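Kaewmanee Desktop Teardown Records
Data card and readme

Summary

Kaewmanee is a collection of written and photographic records describing the disassembly and reassembly of used desktop computers. It is maintained by the Skivusus equipment reuse program and covers 1000 machines that passed through the program's main workshop. The collection holds 3375 individual part entries, each tied to a parent machine and to the bench sheet completed when the machine was opened.

The records were first kept for internal purposes. Staff needed a common vocabulary for the parts found inside a desktop tower, and a dependable way to note which parts had been taken out, tested and returned to stock. The collection is now shared so that repair programs, school workshops and refurbishing teams may use the same vocabulary and compare their own holdings with ours.

Contents of the release

machines.csv – one row per desktop computer. Fields cover the case style, the general condition of the case on arrival, and the bench at which it was opened.

parts.csv – one row per part entry. Fields cover the part category, the position in the case, the method of attachment, the condition grade and the final decision (keep, reuse, recycle).

sheets/ – the bench sheets, transcribed as plain text. Handwritten remarks are kept as written, including abbreviations.

photos/ – still photographs of opened cases and loose parts. Not every machine has a photograph, and some have several.

vocabulary.txt – the list of part names used throughout, with accepted alternatives.

Part categories

Processor. Entered separately from its socket. The socket is treated as belonging to the motherboard, and damage to the socket is recorded there.

Memory. One entry for each module. Empty slots are not entered, but the bench sheet will usually mention them.

Motherboard. Includes any heatsink that is fixed to the board and was not removed during the work.

Power supply. The rating label is transcribed where it can be read. Power supplies are never opened at Skivusus, and no internal parts are recorded for them.

Drives and drive holders. Drives, carriers and cages are three separate categories. Earlier sheets used "bay" for all of them, and these entries were reviewed one at a time before release.

Airflow parts. Fans, ducts and shrouds. A shroud that lifts off without tools is marked TL in the attachment field.

Cables. Recorded as bundles according to where they begin. Color is entered only if the technician considered it helpful for identification.

How the records were made

Each computer is laid on its side with the open face upward before any part is touched. The technician notes the condition of the interior, then completes the bench sheet from top to bottom in the printed order. The order on the sheet does not always match the order of removal, and users should not read the row sequence in parts.csv as a sequence of work.

Positions are described with the case lying flat and the rear panel at the top of the sheet. Where a machine was worked on in another orientation, the technician converted the positions before filing. Sheets on which this conversion was uncertain carry the remark "orient?" and have been left in the release.

Condition grades run from A to D. Grade A means that no fault was found and no cosmetic damage was noted. Grade B allows marks on visible surfaces. Grade C is used for parts that function but are missing a clip, latch or cover. Grade D parts are recorded and sent for recycling.

Review was carried out by Aidan Hayes and 2 bench supervisors. A sample of 80 machines was reopened after filing and checked against the original sheets. Disagreements were mostly a matter of naming, and the vocabulary file was revised as a result.

Notes on naming

The collection favors names that a new technician can match to a part without opening a service manual. "Release tab" is used for any small piece that is pressed or pulled to free a larger one. "Handle" is reserved for pieces large enough to be gripped. "Latch" refers to a piece that holds a connector or cover closed.

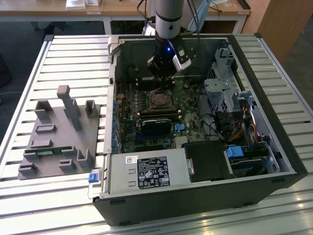 Color is often the quickest guide to the parts of a tower that are meant to be moved by hand. The vocabulary file therefore allows a color word in front of handles, tabs and latches, though not in front of boards or cables. In the tower on the slatted bench, the drive-release handle on the black carrier is blue, as is the tab at the front corner of the case beside the power supply, and both would be entered with the color word. The air shroud next to the carrier is black plastic and takes no color word under the present rules. Technicians are reminded that color conventions differ between makers and that an unmarked part may still be removable.

Processors seen in their sockets with no cooler in place are entered as "bare, seated." This wording describes the state of the part at the time of recording and does not imply a fault.

Known limitations

Small form factor machines are underrepresented. The workshop received few of them during the period covered, and several were passed to the Sesar site before a sheet could be completed.

Cable entries are uneven. Some technicians recorded every bundle, while others recorded only those that were removed. Users who intend to compare cable counts between machines should consult the bench sheets first.

Labels on power supplies and drives were transcribed by eye. Serial numbers have been removed from the text files, and photographs in which a serial number could be read at full size were withheld.

The condition grade reflects the judgment of one person on one occasion. It should not be taken as a statement of remaining service life.

Relation to other collections

Machine identifiers follow the pattern used in Firnevent, the program's earlier record of monitors and keyboards, so that complete workstations can be matched where both halves were kept together. The two collections may be used independently. Firnevent does not use the A to D grades – its condition field is free text.

Terms of use

The records may be copied, adapted and redistributed for teaching, repair and research, provided that the Kaewmanee collection is named as the source. Changes to part names should be stated clearly in any adapted version.

Corrections

Corrections are accepted throughout the year and are merged each May. A correction should give the machine identifier, the row concerned and the proposed wording. Requests to add a new part category should include at least one completed bench sheet on which the category would have been used.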